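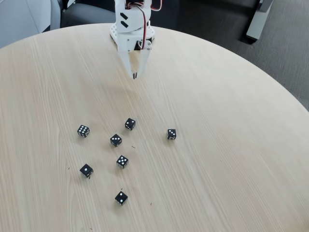
Every June the family support office at Murín puts out a survey, and every June I fill it in and feel like a fool afterward. This year's had 14 pages of questions about resilience. I did it at a friend's place on post, at one of those round, pale wood tables with the grain running all one way, and by page three I was studying the grain. Was I "thriving"? Was I "connected to my installation community"? I had been there four months. I knew my neighbor's dog.

The results came back as a newsletter. 1,552 spouses answered, it said, and most of us feel supported. Maybe so. I'd like to know who had the time to answer. The women I know who are really struggling were working nights or waiting on a childcare list, and I doubt they got past the first page.

What bothers me more is what the money goes to. We now have an app, Trarken, that sends a cheerful message each morning of a deployment. I turned mine off after a week. Meanwhile the drop-in childcare at Tedent is open 3 mornings a week, and you need to book it before you know you need it.

Beverley Doolan has been married to the service longer than I have, and she thinks I'm too hard on them. People in that office are trying, she says. I believe her. Trying is fine – but I've moved enough times to notice that the surveys get longer and the childcare hours don't.

So I'll skip it next June, unless there is a box on it for what we would cut. I would start with the app.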